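4.3 Cleaning and waxing the desk top

This section is for desks and tables of the Arnico series with a glossy top. For oiled tops please read section 4.4, the products are different.

You need two soft cloths, the Mendex wax (can of 200 ml) and lukewarm water. Do not use kitchen spray or any powder.

1. Take away all objects from the part of the top which you will treat. Lift them, do not push them.

2. Switch off the devices which stand near the desk, and keep their cables away from the water.

3. Make one cloth a little damp and wring it well. Wipe in the direction of the wood grain, from the wall side to your side.

4. Dry the top immediately with the second cloth. Wait 27 minutes before you continue.

Note: If the room is cold or humid, for example in January, wait 44 minutes. The wax does not bind well on a damp surface.

5. Put a small quantity of wax on the cloth, never directly on the wood. One spot of the size of a coin is enough for half of the top.

6. Rub with light pressure, in long movements. Go also to the back edge, where the dust collects most.

7. Let the wax rest for 7 minutes, then polish with a clean side of the cloth until the top does not feel sticky any more.

CAUTION: Cloths with wax can heat up by themselves when they are kept in a pile. Spread them flat in the open air to dry before you throw them away.

CAUTION: The old Noonan polish must not be mixed with the Mendex wax. If you used it before, remove it first with the Climari cleaner and repeat steps 3 and 4.

Hot cups can leave white rings during the first days after the treatment. Use a mat. A light ring often disappears if you repeat steps 5 to 7 on this place only. For deeper marks write to Stavros Kovačević at the service desk and tell him the model of your desk.
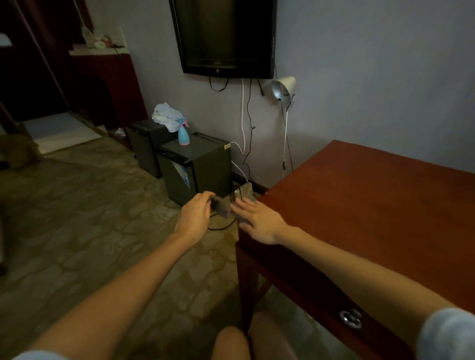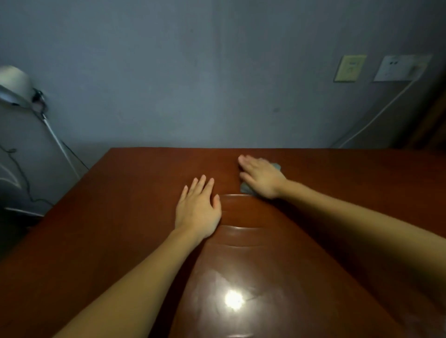
Fig. 9. Reddish-brown wood. Second picture: cloth near the back edge.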